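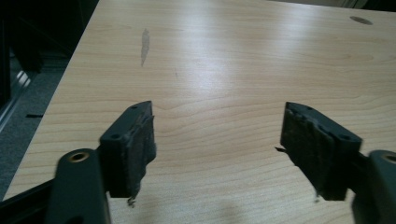 Questions people ask me about renting a table at the Damasceno swap

I've been running the swap long enough that my inbox is mostly the same handful of questions, so I finally typed up my answers. Last updated 4 August 2022.

How much is a table?

It's $18 for the day, and you can pay when you book or bring cash. Half tables aren't a thing anymore, sorry! They made the floor plan a nightmare.

How many sellers do you get?

We have room for 32 tables in the main hall. In August we usually fill up, so please don't wait until the week before to write me.

Can I share with a friend?

Sure, as long as one of you is the name on the booking. I need one person to bug if something comes up. 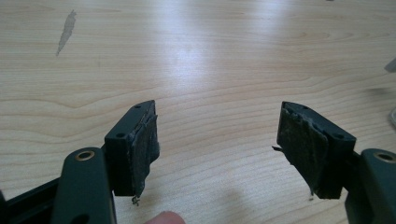 What can I sell?

Used stuff from your own house, mostly. Books, dishes, toys, records, that jacket you swore you'd wear. Crafts are fine too (I love the pottery people). No live animals, no fireworks, and no homemade food unless you've got your county permit with you.

Where do I park?

Unload at the side door on Clomo Street, then move your car to the Korkitz lot behind the bank. It holds 65 cars and it's free until four. Please don't leave your van at the side door while you set up, because then I have to go around asking whose it is and I hate that.

What time can I get in?

Doors open for sellers at seven and shoppers come in at nine. Early birds will try to sneak in with you and start digging through your boxes. You're allowed to tell them no!
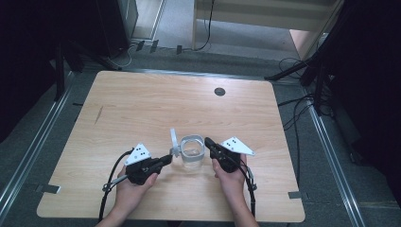
Do you take a cut of my sales?

Nope, what you make is yours. My aunt's old neighbor at the Drarkilero swap made $394 in one morning on nothing but fishing gear, so bring a money belt and lots of ones.

What if I have to cancel?

Email me at least two days ahead and I'll move your fee to the next swap. After that I can't give it back, but you can pass your spot to a friend if you let me know who's coming.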